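Unit 4: Reorder Points and Safety Stock

Reading: course pack, pages 11 to 18. The Sunden data file is needed for the exercise.

4.1 Terms

Lead time is the number of working days between placing an order and having the stock on the shelf. It includes receiving and put-away. Students often leave these out and take the supplier's quoted time, which gives a reorder point that is too low.

Demand during lead time is average daily demand multiplied by lead time. Safety stock is held on top of this to cover variation in either quantity.

Reorder point = (daily demand x lead time) + safety stock
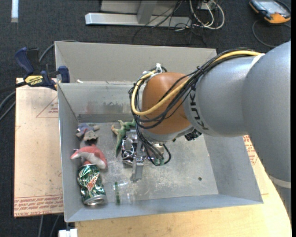
Daily demand must be in the same unit as the order. If a part is issued singly but bought by the case, convert before calculating. The Naldale records mix the two units in January, and the affected rows are flagged.

4.2 Worked case

The Musden depot issues 18 units per day of one fitting. Lead time is 11 days. Safety stock is set at 143 units.

Demand during lead time: 18 x 11 = 198
Reorder point: 198 + 143 = 341

An order is placed when the inventory position reaches 341. Inventory position means stock on hand plus stock on order, minus backorders. Using stock on hand alone triggers duplicate orders whenever one is already open.

4.3 Exercise

Annual demand for the Sunden part is 2062 units. Find the reorder point for lead times of 5 and 11 days with no safety stock. Assume 250 working days and round up to the next whole unit.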